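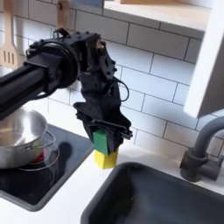

4.3 Checking the release threshold before you trust the planner

The Lurow planner reports a grasp as "secure" when finger current stays above the threshold for 7 control cycles. Read that word with suspicion. Current tells you that the fingers are pressing on something. It does not tell you what, or how many things. With the green block stacked on the yellow one and the fingers closed on the pair, the status line says "secure" exactly as it would for a single block, and the planner will happily compute a place height for an object half as tall as the one it is carrying.

The default threshold is 328 (raw units, no conversion is offered). We have not found a surface or a block on which the default was the best value. Set your own.

1. Stop the planner. Leave the arm controller running.
2. Open the Lund console and load the profile for your gripper. If the profile list is empty, restart the console, not the controller.
3. Set release_threshold to 328 and grasp_timeout to 700 ms.
4. Place one block on the counter and run the single-pick routine.
5. Read the logged peak, then the logged hold value. Write down the hold value.
6. Repeat with two blocks stacked. If the two hold values are close, the threshold cannot separate the two cases and you should turn on the height check (section 4.5).
7. Save the profile under a new name.

CAUTION: Saving over the default profile also resets the joint limits. The console gives no warning.

NOTE: The "auto-tune" button runs steps 3 to 5 without you. It picks the lowest value that didn't fail, on a very short run. We leave it alone.

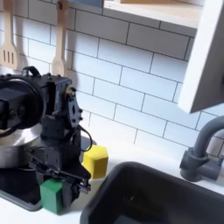 A user in Ellilville wrote that auto-tune had served them well since May, and that hand-setting the threshold was a waste of an afternoon. They run one block size on one counter, and for that case we have no quarrel. Their logs came with the message and show 33 picks, all from the same start pose. Change the pose and run it again before you draw anything from a number like that.

4.4 Planning around containers

The Arnell scene module treats a container as a solid box until you tell it otherwise. A target inside the rim is therefore rejected as a collision, and the error text ("no path") doesn't mention the container at all.

1. In the scene file, find the container entry and set open_top to true.
2. Set rim_margin. Start wide and bring it down in small steps.
3. Reload the scene. Editing the file alone changes nothing.
4. Run the planner in preview and look at the approach. It should come in from above the rim.
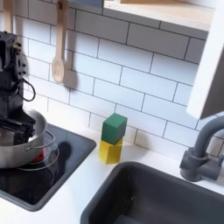

5. Step through the descent at low speed with a hand on the stop button. Preview checks the fingers and the wrist, but it ignores the cable, and a loop of cable can catch on a handle that the scene file has never heard of.
6. If the arm halts on the way down, read the controller log first. The planner log will usually say "goal reached" regardless.

CAUTION: Do not set rim_margin to zero. Zero is read as "unset" and the module goes back to the solid box.

Shiny metal is a separate problem. Depth readings off polished surfaces come and go, and the module fills the gaps by guessing. Enter the container size by hand and turn off refit_on_reload.

Section last revised 2022-11-28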